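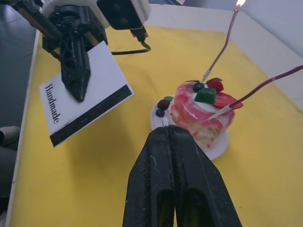 Budget for the two-arm cell at Flellville closes in June. Line one is wrist cameras, one per arm plus a spare. Line two is fingers -- they wear, so order by the set.

Candle work needs both arms and a lighter held steady at the wick. I've costed cable management separately this time.
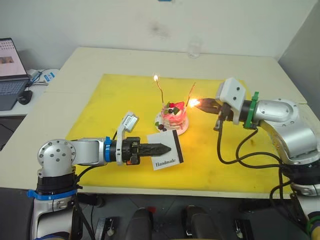

Daiane Guerra asks whether leasing from Urkholm works out cheaper over 42 months. 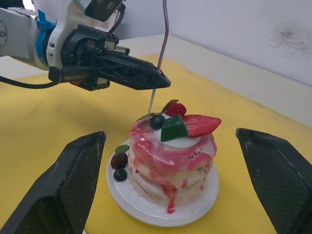

Elsa Forsberg

Only if servicing is included. Their quote leaves it out after month 12. Grippers are excluded as well. I've asked for a revised figure, 10 finger sets itemised.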